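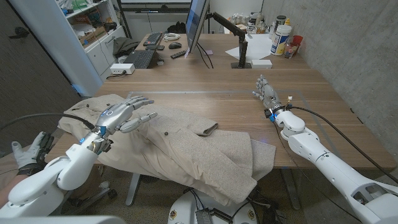 Chapter 6
Renewable Power and the National Grid

A country that plans to get more of its electricity from wind and sun has to answer two questions at the start: where the power will be made, and how it will reach the people who use it. The demand side is easy to overlook because it is made up of small things. A wool coat like the beige one lying on the desk was spun, woven, and pressed by machines, and each step drew current from a grid somewhere. Add up the mills, the homes, the pumps, and the street lights, and you have the load that a power system must meet every hour of the year.

This chapter follows one region, Trallville, through its first ten years of building renewable plants. When the program began, the region had 1,547 megawatts of generating capacity, and 1,290 of those came from plants that burned oil or gas. The first large solar site, Patus, added 285 megawatts on dry land north of the city. A wind farm on the Skaretti ridge came later and was smaller, at 86 megawatts, but it often ran at night, when Patus produced nothing.

Capacity is the most a plant can produce under set conditions. Output is what it does produce over a period of time. Students often mix up the two, and so do newspapers. Keep them apart as you read the tables in Section 6.2.

Section 6.1 covers how sites are chosen. Section 6.3 looks at the Mulligan line, which carries power from Patus to the coast, and at the dispute over who should pay for it. Lorne Gagnon, an engineer on the line, wanted the cost spread over all customers. Antonina Kobzar, an economist, argued that the plant owners should pay most of it. Both positions are given in full at the end of that section.

Terms to know: capacity, output, load, base load, transmission, storage, tariff

Before you read: Find a recent electric bill. Note the number of kilowatt-hours used and any fixed charges. You will need both figures for the exercise in Section 6.4.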